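4.2 Group classes and the first session

The second part of the study deals with indoor cycling classes and with the question why many beginners do not come back after the first one. In the literature on exercise adherence, the first session is often treated as a single event with a single result: the person returns or does not return. We think this is too simple. A beginner meets several new things in the same hour, such as the height of the saddle, the resistance, the loud music and the voice of the instructor, and each of them can make the experience worse or better.

Participants were recruited at two studios, Bramwell and Gikport, in April. Both studios offer the same class length and use the same type of bike, but they differ in how they receive new people. At Bramwell, the beginner is asked to come early, and the instructor sets the saddle and the handlebars together with the person. At Gikport, a printed card with the settings is fixed to each bike and the beginner makes the adjustment alone. We did not ask the studios to change anything in their routine.

After the class every participant filled in a short form with a discomfort scale from 0 to 100, where 100 is the worst discomfort the person can imagine during exercise. The form was prepared by Vibeke Ingvarsson and was tested before in a pilot with rowing classes. It separates discomfort in the seat, in the legs and in the breathing, as these are easily mixed in the memory of the participant when only one number is asked.

The interviews, which were carried out by Maureen Garside, gave a more detailed picture. Many beginners described the seat pain as a sign that they had done something wrong, although experienced riders in the same class reported that they had felt the same in their own first weeks. Tiredness in the legs was described in a much more positive way, and several persons even used it as a proof that the class had been worth the money. Music was mentioned often, but opinions were divided. For some it helped to keep the rhythm, and for others it made the instructions difficult to hear.

We also observed that the choice of bike in the room matters. Beginners who took a place in the back row said that they felt less watched, but they could not see the instructor when she stood up from the saddle. We return to this point in Section 5, where the seating plan is discussed together with the results of the Fadivero questionnaire.

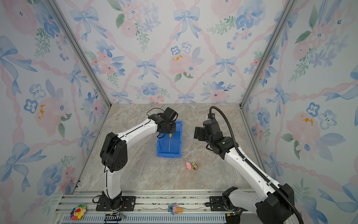
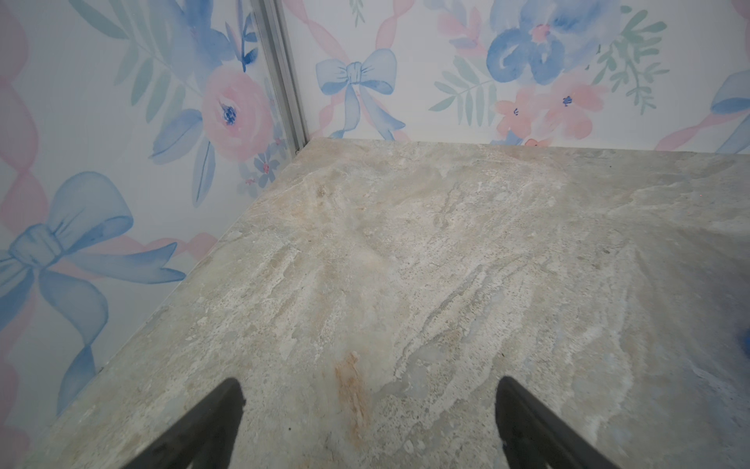

Figure 2. Patterned walls with pale blue bows and pink ribbons, meeting at a metal corner strip or post, in two views.

Should a beginner with seat pain stop coming until the pain is gone?

A break of a few days is reasonable, but a long break is not needed when the pain is mild and is only in the area that touches the saddle. The saddle height should be checked before the next class. Pain in the knee or numbness is a different matter and should be shown to a doctor.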